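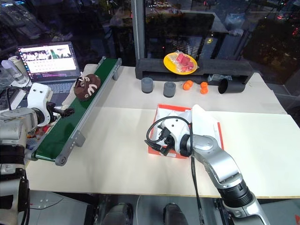
Packing Soft Toys for Shipment

Hokdale Toy Exchange - Packing Guidance for Donors and Branch Staff
Updated 21 March 2021

Plush toys are light and seldom break, but they arrive crushed or soiled when the carton is poorly chosen. The following procedure applies to all parcels sent to the Katmont and Barreto branches.

Before packing

Clear the table and wipe it with a dry cloth. Check each toy for open seams and missing parts. Toys with cord loops or hanging ties require particular care: lay the cords flat against the body and do not knot them. A toy that has been washed must dry for 20 hours before it is boxed.

Packing the carton

1. Select a clean cardboard box with room for the toy to lie without folding.
2. Open all flaps fully and line the base with one sheet of plain tissue.
3. Place the toy face up. Do not press it into the corners.
4. Fill remaining gaps with tissue. Newspaper is not accepted, as the ink may transfer to pale fabric.
5. Close the flaps and seal the center seam with 2 strips of tape.

Hard toys should be packed separately - a plastic edge can mark plush during transit.

Labeling

Write the branch name on the top and on one side. Parcels for Barreto also require the Stikside collection form, placed inside the box before sealing. No parcel may contain more than 17 items.

Questions about damaged cartons should be addressed to Ermelinda Correia at the Hokdale office.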